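Towel-folding arm back at work after grip trouble

Kirkia's towel-folding arm went back to work Friday after two weeks of treating every towel it met as a personal insult. The cell, in the rear bay of the company's Urnen workshop, had been dropping corners since early May. By the end of the month it was managing to let go of more of them than it held.

The job does not sound like much. The arm takes a towel by one corner, lifts, carries it across a green cloth and sets it down folded. Kirkia wants the cell for small laundries, the kind that handle hotel linen in the morning and gym towels after lunch, and it has been practicing on the same few terry towels since winter. The towels have held up well. The grip has not.

First suspicion fell on the software, as it usually does in Urnen, and the software people spent most of a week proving it was somebody else's fault. Then the camera calibration was redone, twice. The arm now knew exactly where the corner was and went on dropping it.

The culprit was the fingertip pads, which had worn smooth on the inside faces. A smooth pad will hold a plastic block all day long, but terry cloth slides out of it a loop at a time. The pads on the cell had been through the whole winter and most of the spring, and the maintenance sheet taped inside the cabinet door had a column for pad changes with nothing written in it.

Replacement pads came from Geerts, the parts dealer across the canal, and cost less than the lunch ordered for the meeting about the problem. Fitting them took 56 minutes, of which the pads themselves accounted for very few. The rest went on finding the right hex key, resetting the closing width and running the grip test, a dull routine in which the arm picks up one corner, holds it, lets go and does it again. The workshop's rule is 180 grips before a cell can be signed off, and there is no shortcut for it, though several have been proposed. 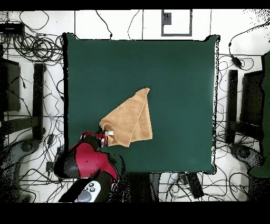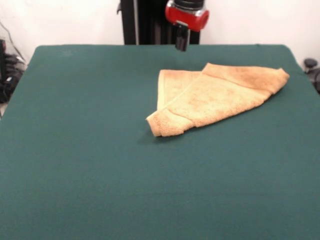

The tan towel on the green cloth at Kirkia's Urnen workshop, with the gripper holding a corner in the first photo and empty in the second.

The new pads brought a fresh nuisance with them. They are slightly thicker than the old set, so the gripper was squeezing harder than it needed to and lifting a pinch of the green cloth along with the towel. For one afternoon the cell folded its own tablecloth with more conviction than it had ever shown for linen. Opening up the closing width a little cured that, and the new setting has been written in marker on the cabinet as well as saved in the controller, on the theory that marker is harder to overwrite.

While the arm was stopped, the crew also went over the cabling at the wrist, where a lead had been rubbing at full reach, and gave it more slack. The green cloth got a going-over with a lint roller. Terry sheds, and the fluff ends up in the finger joints, where it behaves a lot like a worn pad and makes it hard to tell which of the two is to blame.

The cell now has a proper care schedule. Pads will be looked at every seven working days and swapped when the tread is gone. Lint comes out of the fingers each evening. The closing width gets checked after any pad change, and the column on the maintenance sheet has its first entry, in ink.

Bromier, the laundry chain that is due to take the cell on trial later this year, was told of the delay and is said to have been relaxed about it. Its own staff have been folding towels by hand for over 40 years and were prepared to carry on a while longer.

Friday's run got through the full grip test before the coffee break, with no dropped corners. The cell then moved on to actual folding and turned out a respectable number of rectangles, along with a handful of shapes that the test log lists under "other." Work on those starts next week. The software people have already said it isn't them.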